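第四章 台面布置与作业规范（饮品与烘焙打包工位）

在开始这一章之前，先谢谢您耐心读完前面的安装部分。 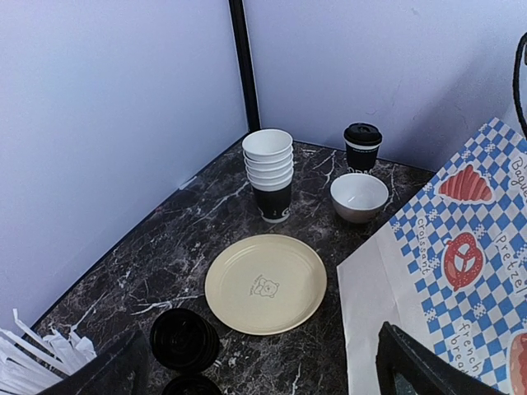

设备装好、通电、能动起来，其实只走完了一半的路，剩下的一半是把台面管好。我们在 Hidville 的几家门店陪着店员一起用了很长一段时间，发现多数停机都和手臂本身没什么关系，往往是杯子挪了地方，或者纸袋倒在了取物的路线上。所以这一章写得啰嗦一些，请您多担待，泡杯茶慢慢看就好。

本章适用于 Clavunlow 系列单臂双指工作站，修订日期为2019年3月26日。如果您手里的是更早的印刷本，请以本版为准，旧版里关于杯盖摆放的那一节已经整段重写了。

4.1 开工前的准备

1. 按下控制盒上的“暂停”键，等指示灯变成常亮的黄色，再把手伸进工位。哪怕只是扶正一只杯子，也请先按暂停，这个习惯越早养成越好。

2. 用拧干的软布擦拭台面，由里向外擦，墙角和立柱根部别漏掉。深色带纹理的石纹台面上，水渍和浅色的纹路很容易混在一起，擦完以后请换个角度，弯下腰再看一眼。

3. 擦拭夹爪的两根手指，内侧和外侧都要擦。请使用食品接触面适用的清洁剂，喷在布上，不要直接对着夹爪喷。

4. 检查腕部相机的镜头。有指纹或者奶渍的话，用随机附送的镜头布轻轻擦掉，切勿使用厨房纸。

5. 看一看沿墙走的线缆。线缆应当贴着墙面，不得垂进手臂的活动范围。松了就用线夹重新固定，固定之前先断电。

注意：清洁剂没有干透时请不要恢复运行。夹爪表面湿滑，纸杯容易在半空中脱落。

4.2 物品的摆放

摆放这件事，每家店都有自己的脾气，我们不想管得太死。下面几条是底线，其余的您可以按店里的动线来调整，调整之后在 Claltlow 控制软件里重新存一遍“台面模板”就行。

1. 空纸杯叠放，杯口朝上，靠后墙放置，与墙面保留至少2厘米的间隙，方便夹爪的手指伸进去。

2. 不同颜色或规格的纸杯请分开叠。混叠在一起时，软件会按最上面那只杯子来估计整叠的尺寸，往下取就可能夹偏。

3. 一叠纸杯不要超过18只。叠得再高，手臂转身带起的一点点震动也会让它晃起来。

4. 杯盖平放成叠，凸起的环朝上，放在靠近操作员的一侧。请勿紧贴台面边缘，最下面那一只应当整个落在台面上。

5. 盘子放在中间的空处，四周留出夹爪张开的余地。盘面上有图案没有关系，小动物、店名都可以，只是换了新盘子之后要重新登记一次。

6. 碗和带盖的外带杯请前后错开。从相机的方向看过去，碗如果挡住了杯身的下半截，软件就只能凭杯盖来推算杯子的位置，这时请以“低速确认”模式取杯。

7. 纸包吸管请收进筒里，或者用纸带束好。散开翘起的吸管容易勾到手指。

8. 烘焙纸袋放在台面的一侧，袋口折好。纸袋又轻又软，形状一碰就变，印着棋盘格、面包图案和文字的袋子还可能干扰识别，请尽量让它避开取杯的路线。

小提示：纸袋一定要躺着放的时候，可以在软件里把那片区域画成“禁入区”。画得稍微大一圈，心里踏实。

4.3 运行中的规矩

1. 每班指定一位当班操作员，由这一位负责按暂停和恢复。旁边的同事看到问题，请大声告诉操作员，不要自己伸手。遇到紧急情况则不分谁当班，谁离急停按钮近谁就按。

2. 新的台面模板第一次运行时，速度请设为50%，完整走完一轮取杯、放杯、取盖以后，再逐级调高。

3. 已经盛有饮品的杯子，一律按“热饮”处理，不论里面装的是什么。热饮的搬运高度和速度都有上限，请不要为了赶单去修改它。

4. 夹爪掉落过的纸杯、杯盖和吸管不再供客人使用，请放入废弃桶。落在台面上的也一样，看着再干净也请不要放回去。

5. 手臂停下来等待时，指示灯会慢闪。慢闪不等于断电，它随时可能继续动作，请仍然保持距离。

警告：切勿用手去扶正夹在手指之间的物品。请先按暂停，再在软件里选择“松开”，一只手托在物品下方，等夹爪完全张开后取走。

4.4 补货

补货最容易手忙脚乱，尤其是早高峰。我们的培训师 Saron Habte 教给各店的做法很简单，照着做就好：先暂停，再取走旧的，然后放上新的，最后对着屏幕核对轮廓线。轮廓线与实物对齐，边框会变绿；对不齐的话，请挪动实物，不要去拖动屏幕上的线。

补杯时请拿住整叠的下半部分，手指不要碰到杯口和杯内。整叠放稳之后松手等一会儿，确认不歪不斜，再按恢复。

4.5 收工与记录

1. 让手臂回到停靠位，关闭伺服电源，再关总电源，顺序请不要颠倒。

2. 未用完的纸杯和杯盖收进带盖的盒子，不要留在台面上过夜。

3. 碗盘送洗，纸袋收回柜中，台面按4.1第2步再擦一遍。

4. 填写当班记录：暂停次数、掉落的物品、改动过的模板名称。字写得潦草没关系，内容别省。记录请保存到下一次年检，今年的年检安排在七月。

如果同一件物品在一个班次里掉落两次以上，请先检查指垫有没有磨损。指垫发亮、发硬，或者边角翘起，就该更换了。原厂指垫由 Tóth 供应，订货编号印在备件盒的盒盖内侧，更换步骤见第六章第23页。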